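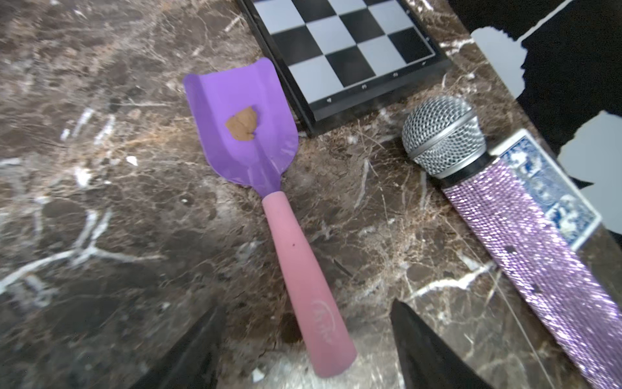 Interview by Brândușa Olteanu
Omilberg Family Centre, January

The toy loan service at Omilberg lends to 40 households. Its coordinator, Virgil Ene, receives returned articles at the counter each Thursday. "A spade, a chess set and a microphone may all arrive together," he said. "We look at each one before it goes back on the shelf."

Asked about the purple shovel with the pink handle, Mr Ene pointed to the small brown lump in the scoop. "It could be clay or dough. It will be removed before the next loan."

The microphone, covered in pale pink rhinestones, is wiped by hand. "We do not soak it," he said. Chess sets are lent with a printed list of pieces, which borrowers are asked to sign.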